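I finally dealt with the bathroom drawer. You know the one. Everybody's got a drawer that only opens four inches because something in the back has wedged itself upright, and you've learned to slide your hand in sideways and feel around for the nail clippers. Ours had been like that through an entire winter, and in May I pulled too hard and the whole front came off in my hand. So that settled it!

My friend Žofie Mikuš has been after me to do this for ages. Her method is simple and a little brutal: everything goes into one big bin, the drawer gets wiped out, and things have to earn their way back in one at a time. No sorting on the bathroom floor, no little piles that the dog walks through. I said fine, but I wanted coffee first, and then I wanted a second coffee, and by the time we got going it was already after lunch.

I'll spare you the full inventory, but there were hair ties I'd accused my daughter of losing, a tube of Nepia hand cream squeezed so flat it looked ironed, and a travel toothbrush from a trip to Dillach that we took before we had kids. Also a key. I have no idea what the key goes to (it isn't the shed, I tried) and it's now living in a bowl by the front door in case a lock turns up. 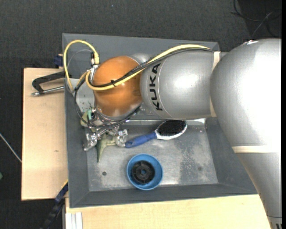
Hairbrushes are my real weakness, so let me talk about those for a minute. I kept buying new ones because the old ones were gross, and then never threw out the old ones because they could be cleaned, and then never cleaned them. Žofie says I'm a brush hoarder and I don't have much of a defense. A plain gray bin is a good place to dump them, by the way, much better than the pretty basket I started with, because hair and lint get into the weave of a basket and you'll be picking at it with tweezers until supper. A hairbrush sitting in a smooth-sided rectangular bin is easy to grab by whichever end is closest, and afterward you can just rinse the bin out in the tub.

Cleaning them was weirdly satisfying, once I'd gotten over myself. I snip through the hair with small scissors, straight down between the rows, and then lift it out with the pointy end of a comb. After that they get a soak in warm water with a squirt of shampoo, for as long as it takes to do something else. I don't dunk the cushioned kind anymore, though! I ruined one that way a couple of years ago, water got up inside the pad and it never really smelled right again. For those I dip an old toothbrush in the suds and scrub around the base of the bristles, then leave them face down on a towel overnight.

For the drawer itself I'd been eyeing a set of dividers from Penley, the spring-loaded kind that push against the sides, and I ended up buying a pack of 2. They're good. They do slide a bit if you slam the drawer, and we're a slamming household, so I put a dot of that tacky poster stuff under each end. The glue for the drawer front was a Fosau wood glue we already had in the garage, and I clamped it with two of my husband's clamps while he stood in the doorway telling me I was doing it crooked. (It's a tiny bit crooked.)

What went back in: one brush each, a comb, clippers, tweezers, the hair ties in a little jam jar, and the bandages. I found 12 bobby pins stuck in the track behind the drawer, which explains a lot about the noise it used to make. The cotton swabs moved up to the cabinet. I bought a box of 300 back when they were on sale and that thing takes up more room than you'd think.

Next up is the cabinet under the sink, where I'm pretty sure there's a hair dryer that hasn't worked since our old apartment. Žofie has offered to come back for it. I told her to give me a couple of weeks, and to bring the coffee this time.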